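Nerklow Home Storage Study
Progress report to the Pascu Fund, November 2020
Prepared by Maricica Manole, project lead

1. Status

The study is on schedule. Its purpose is to find out how small household items are sorted and packed in ordinary rooms, using containers people already own. Of the 49 packing rounds in the work plan, 40 are complete. The remaining rounds will be held at the Mivstead address, where the bedroom has been in use since August.

2. Sorting stage

Each round begins with the items laid out on the bed and the container beside them. Items are mixed on purpose: soft goods, boxes, sponges, yarn, bags and wrapped packages. The bed gives more open surface than the desk under the window, but the sheet lets taller boxes tip when nearby items are moved. A firm board under the sheet was tried in eight rounds and has been dropped, as it made small round items roll.
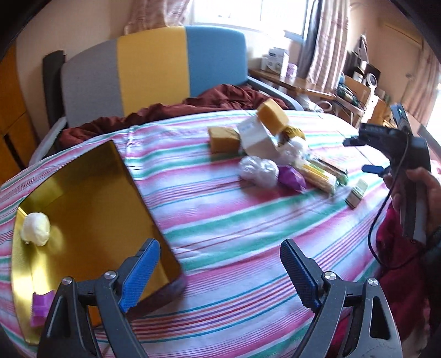
Sorting stage: mixed items on the bed, with the shallow gold tray at left.

Crumpled plastic bags remain the slowest class of item. They take up little room when pressed flat but spring back if left on top. The current instruction is to place them after the boxes and before the plush items. Mean time per round is now over 25 minutes, including the reset.

3. Packing stage

Packing into a tin is done on the round table. The tin has straight sides and a fixed depth, so the order of placement matters more than it does with the tray. 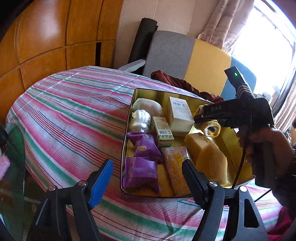
Boxes go in upright where the depth allows, with small flat packets toward the front. Large blocks are kept to one side – moving them late in a round disturbs everything next to them. Soft items fill the corners. Packets that overhang the rim are recorded as packed but marked for review, and the lid is left off until the review is done.

4. Issues

The item list supplied by Fistel groups products by use. For packing, grouping by shape and stiffness has proved more practical, and the list has been recoded. No change to the budget is requested.

5. Next period

Complete the remaining rounds, close the open review marks and submit the recoded item list with the draft tables.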